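Brirkatbridge lab, bench notebook
April 27, 2021
Two-arm station: working rules, second pass
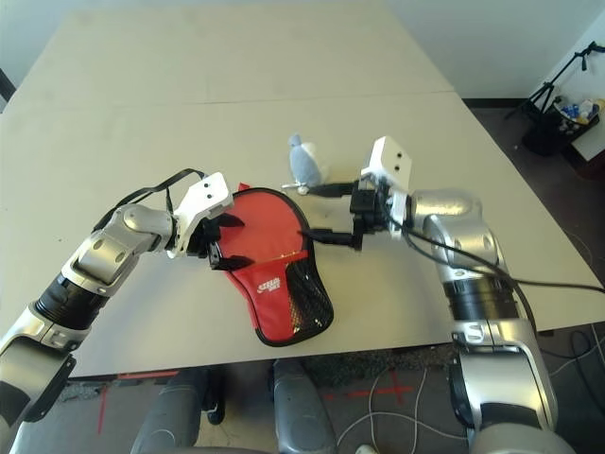 Went through the station rules again this morning and rewrote the ones people keep reading two ways. The old sheet was written when the station had one arm, and it shows. What follows replaces it until the July review. If you disagree with something, write in the margin and put your initials next to it.

Floor marks. The red tape is the reference for where the base goes. Check the base against the tape before power-up, every session, including after lunch. If tape is lifting, replace it in the same spot before pulling the old piece off. Do not eyeball it afterward. I lost most of a day in the last round to a base that had crept and a tape cross that had been re-stuck by hand.

Cables. Two separate problems that the old sheet lumped together. Cables on the arm need enough slack for the wrist to go through its full turn, and no more than that. Move each arm by hand through its range with the power off and watch the loop. If it catches on a joint, re-dress it and do it again. Cables on the floor have to stay out of the walking path to the stop button. Coils are fine under the table, not in front of it. I still think we want a proper cover strip there. Asked for one on the Jander order, no answer yet.

Who goes near. One operator, one person on the stop. The person on the stop does not type, label, or answer the phone. Hands stay off the table while the arms are enabled, even if something has tipped over and it would take a second to set it right. Disable, fix, enable. This is the rule that gets broken most and I am as guilty as anyone.

Soft items. Fabric covers and plush get their own section now, they were under "misc" before. Grip force starts at 8 on the controller scale and goes up one step at a time. Do not carry over the setting from a rigid item. With a piped or bound edge, take the edge plus a little of the cloth behind it — edge alone tends to slip, and too much cloth folds under and the fingers end up pressing on the table. Mesh is a no-grip area unless the task sheet says otherwise. Look the item over after each run and retire it if a seam opens.

Shared space. Only one gripper works an item unless the sheet calls for a two-handed hold. The other one can wait close by but it must be stationary. The Krishnan procedure has the idle arm go all the way home between moves, which is safer on paper and adds so much travel that people skip it. I would sooner have a rule we follow. Proposed wording: idle arm holds position, speed limit 40 percent for both arms whenever both grippers are over the table. Needs a second opinion before it goes on the wall.

Table. Two panels, so there is a seam. Press along it before starting and make sure neither side sits higher. Fingers dragging across a step will trip the force limit and you will go looking for a software fault. Wipe down specks and lint at the start of the session.

Logging. Stop at 3000 cycles on a set of finger pads, swap both sides together, write it here. The current set on the left is at 91. Right set has no entry, so I am treating it as unknown and it gets swapped tomorrow. Aborted runs count as cycles. Write the reason for the abort in words, the codes in the Fundonex log are too coarse to be any use a month later.

Open items:
Cover strip for the floor, chase again
Second opinion on the 40 percent limit
Print the soft item section and tape it by the controller
Spare pads, only one pair left in the drawer
Old sheet still on the wall, take it down once this one is signed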